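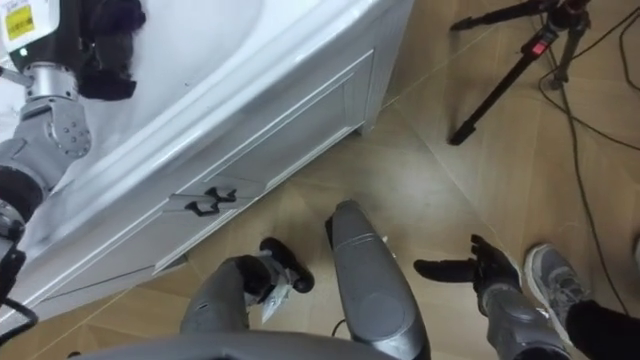
So I'm 18 days off the sleeping pills and wow, what a month January has been! My doctor (hi, Dr. Kozłowski) had me cut down slowly instead of stopping cold, and I'm so glad she did. The first week was still rough - sweaty nights, weird dreams, me wide awake at 3 a.m. eating crackers and texting poor Jabari, who has a baby and is up anyway.

This week I got five whole hours twice. Five! I still have a grumpy patch right after lunch, and coffee makes me jittery now, so I'm down to one cup. Next checkup is in two weeks and I've got a list of questions going on the fridge.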